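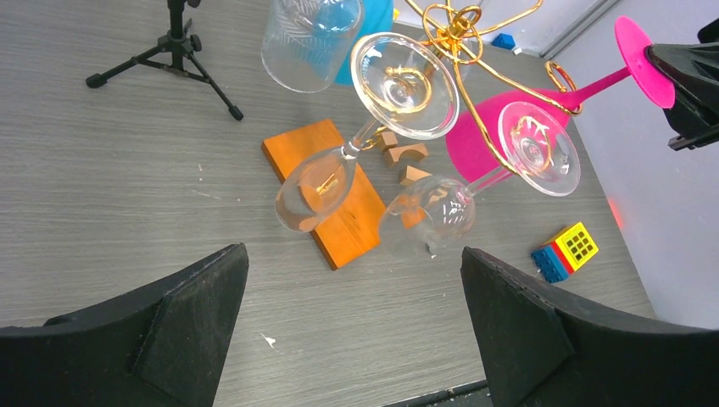
Stop blaming the glass
Posted Wednesday, June 12, 2024 by the Sernlow bench blog
Filed under: Robots & Rants

We lost a wine glass on run 40, and everyone wanted to talk about how fragile it was. Come on! The right arm froze, the left one kept its grip and kept pulling (for 10 whole seconds), and the stem went.
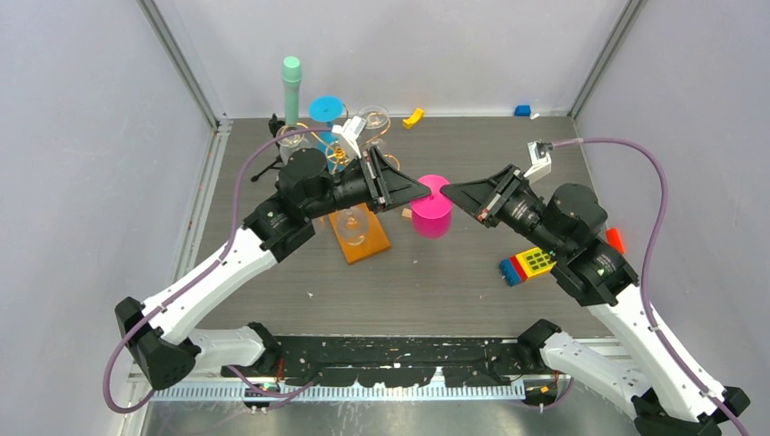
My gripe is that Vostov, our control software, treats the 2 arms as strangers. One faults, the other carries on like it's any old day. I reckon a fault on either side should stop both, full stop, and I'd happily wear the slower runs.

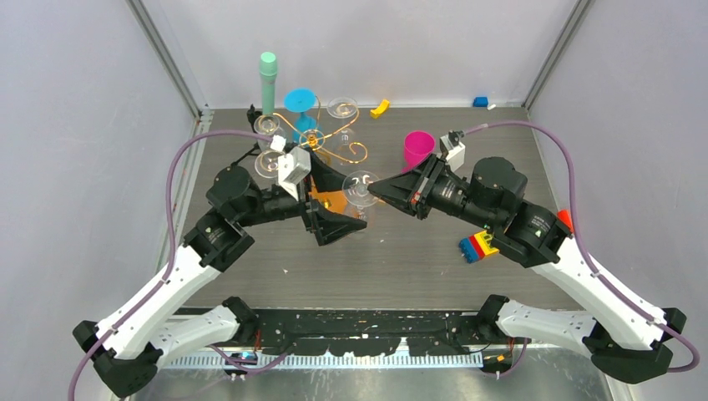
What I'd change first
A shared stop, before anyone touches the grip settings. Then log every fault, even the boring ones, and keep your hands out until both arms are parked.

Last updated: September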